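News > Mullwood > Community

Mullwood toy library to reopen in September, with fewer missing pieces

Mullwood Toy Library will reopen in September with 931 toys on its shelves, nearly all of them complete. The library has moved out of the old Pearce building and into two rooms on Stimville Road, where the roof is said to be sound.
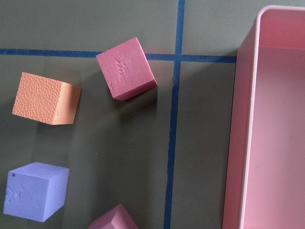 Families can borrow up to five toys at a time for 43 pence a week, a price set in a long meeting and unlikely to be revisited. Jigsaws may be returned in any order, but the library would like all the bits.

"We've had drums out on loan for two years," said Sheila Mellor, who runs the library. "The parents never ask to renew. They ask whether we're open late."
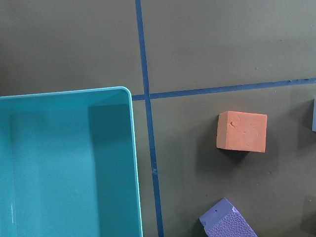

Blue tape marks out the work surface.

New members can sign up at the door from 10am. Bring proof of address and, if convenient, the child.

Press enquiries: Bradley Fothergill, Mullwood Toy Library

Last updated: September, 9.40am

Comments

Graham Horrocks: Is the wooden garage back yet? Asking for my grandson.

Reece Tapley: 43p? Who carries 3p?

Dalia Butkienė: We still have one of your giraffes — will drop it in.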